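Tindis Dual-Arm Workcell
Set-Up and Operation Guide

Section 8: Preparing the Parts Transfer Task

8.1 Scope

This section covers the table layout, the starting checks, and the first supervised run of the Parts Transfer Task. It applies to workcells supplied by Piststead with two arms and parallel-jaw grippers. Mounting and wiring are covered in Section 2 and must be complete before any step in this section is carried out.

The procedure is to be performed by a trained operator. A second trained person must be present for the first run at any new site.

8.2 Before You Begin

CAUTION: Either arm can move without warning when power is on. Keep hands, hair, and loose clothing away from the table until the arms have been placed in Hold.

1. Confirm that the emergency stop is within reach of the operator's position.
2. Switch on the control unit and wait for the start-up check to finish.
3. Confirm that the light rings at the bases of both arms are green. If either ring shows another color, do not continue. Refer to Section 9, Fault Conditions.
4. Select Hold on the control screen.
5. Check that cables at the back of the table lie clear of the arm bases and do not cross the working area.

8.3 Laying Out the Table

1. Cover the working area with a paper mat. The mat should stop short of the front edge of the table.
2. Smooth the mat by hand. Light creases are acceptable. Replace the mat if it is torn or if a fold could catch a finger of the gripper.
3. Place the tray on the right side of the mat, with the grooves in its floor running from front to back.
4. Place the parts on the left side of the mat. Leave enough space between parts for the gripper fingers to close on one part without touching another.
5. Remove tools, packaging, and any other items from the mat.

NOTE: Parts do not need to be lined up with one another. The Plutent software finds each part at the start of the cycle and accepts small differences in angle.

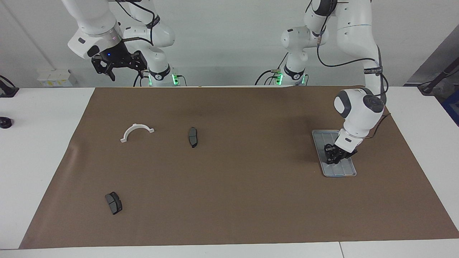 Brake pads and light plastic brackets may be placed on the mat together, provided that each type has been entered in the parts list. Parts that have not been entered will be left where they are, and the control screen will show the message "Part not known." To add a part, see Section 8.6.

CAUTION: Brake pads may have sharp metal edges. Wear cut-resistant gloves when loading or unloading by hand.

8.4 First Supervised Run

1. Set the speed to Low.
2. Stand clear of the table and select Start.
3. Observe the full cycle. Be ready to press the emergency stop if an arm approaches the operator or the other arm.
4. When the cycle ends, select Hold and inspect the parts for marks.
5. Repeat the cycle eight times at Low speed before selecting Normal.

If a part is dropped, select Hold before reaching onto the table. Return the part to the left side of the mat and restart the cycle from step 1.

8.5 Records

Enter the result of each supervised run in the site log. The entry must give the operator's name, the speed setting, and the number of parts moved. New sites must send a copy of the log to Nokuthula Nkosi, Customer Support, Piststead, by the end of February.

Gripper fingers must be inspected after every 54 hours of operation. Worn fingers are to be replaced in pairs.

Revision: January 2026. Approved by Thabiso Lekota, Product Safety.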